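STEVTON, 7th April. Falleck has opened order books for the revised Ledesma compact hatchback, with first deliveries to dealers scheduled for July. The update covers the powertrain, the rear suspension and the cabin electronics. Body panels carry over unchanged apart from the front bumper and the tailgate handle.

The base engine is a four-cylinder gasoline unit with a new cylinder head and a lower-friction timing chain. It is paired with a 6-speed manual transmission as standard. A continuously variable automatic is optional on the upper 2 trim levels. Peak output is 75 kW, unchanged from the outgoing model, but maximum torque is now available lower in the rev range. 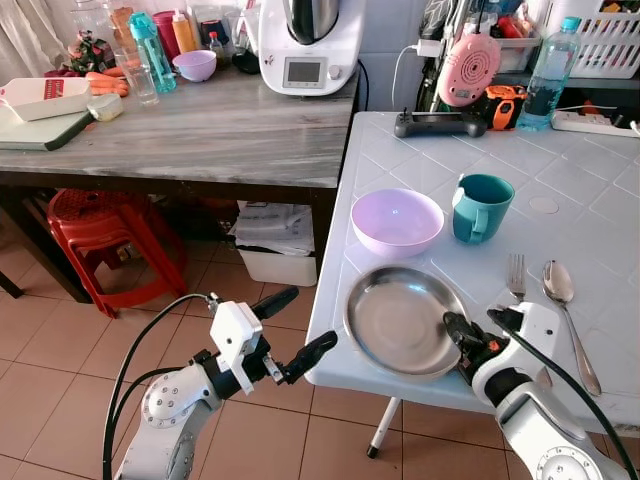 Abundio Arellano said the revised torque curve would be noticed mainly in town driving, and that he would have preferred the automatic to be offered across the range from launch.

Falleck confirmed that the base trim will remain manual only for the current model year. The rear torsion beam has been stiffened and uses new bushings supplied by Wunby. Spring rates have been adjusted to suit, and the steering software has been recalibrated for the change in rear axle response.

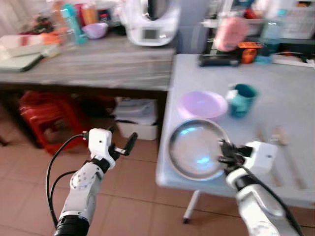
Photo: Falleck Press Office

Inside, the Ledesma receives a larger center display, wired phone mirroring and a second USB-C port in the front console. Heating and fan controls remain physical dials. The instrument cluster is digital on all but the base trim.

Safety equipment now includes 6 airbags, electronic stability control and rear parking sensors on every version. Lane keeping assist is available as part of an option pack.

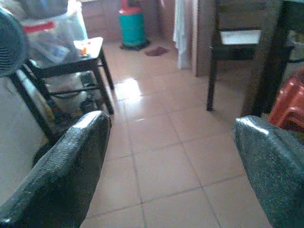
Floor tiles, with a patch of reflected light.

The range consists of 4 trim levels. Orders can be placed through any Falleck dealer, and a refundable deposit is required at the time of booking. Prices for the option packs will be published before deliveries begin. Existing orders for the outgoing model will be built to the original specification unless the customer requests a transfer in writing.

Media contact: Falleck Press Office, Stevton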